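Clear storage bin

A clear storage bin is an open or lidded container with transparent walls, used to keep small household goods together while leaving them in view.
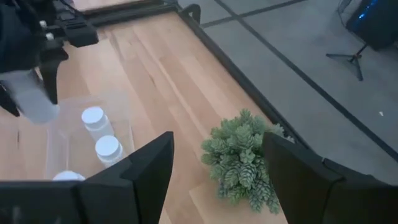 The type is most often rectangular, with thin straight sides and a flat base, so that several bins can be set side by side on a shelf or in a drawer. Clear bins are used in kitchens, bathrooms, offices, workshops and school supply rooms. They are sold singly and in sets, with or without lids.

Materials

Most clear bins are made of polystyrene, PET, acrylic or polypropylene. Polystyrene is stiff and glossy but cracks if dropped or flexed. PET is tougher and is common in refrigerator bins. Acrylic is heavier and costs more, and is usually chosen for cosmetics or desk use. Polypropylene bends without breaking and stands up better to hot water, but it is rarely fully transparent and tends to have a cloudy or frosted look. The same frosted look is found in many plastic drinking cups.

Glass containers serve the same purpose in pantries, although their weight makes them less suitable for high shelves.

Sizes

There is no common standard. Makers give outside measurements, and the usable space inside is smaller, especially where the walls taper toward the base. A bin 80 mm wide takes a single row of small bottles or jars. Bins 200 mm wide are usual in refrigerators and under sinks, and a length of 272 mm fits many shallow cabinets. Very low trays, with walls of 50 mm or less, are used as drawer dividers.

Use

Small bottles are among the items most often kept in clear bins. Travel bottles, eye drops, food coloring, craft paint and spice bottles all tip over easily when stored loose, and the walls of the bin hold them upright. Taller bottles are normally placed at the back. Where the caps are all one color, labels are turned outward or a second label is put on the cap.

Cups and tumblers are generally stored apart from bottles. Stackable cups can be nested in a deep bin, rim up or rim down, but cups put away damp may stick together or take on a smell. In a shared kitchen a bin of cups is often left on the table or counter – a tray with low walls works better here than a deep box.

Bins used for liquids are lined with a paper towel in some households to catch drips.

Care

Clear plastic shows dust, fingerprints and scratches more than colored plastic does. It is washed by hand in warm water with mild soap and dried with a soft cloth. Scouring pads leave permanent marks. Acrylic and polystyrene should be kept away from alcohol and acetone, which can cause fine surface cracks known as crazing. Dishwasher use depends on the material and the maker's instructions.

Adhesive labels can be removed with warm water or a little cooking oil. Old labels left on for years may leave a yellow outline.

See also

Drawer organizer
Food storage container
Spice rack
Tumbler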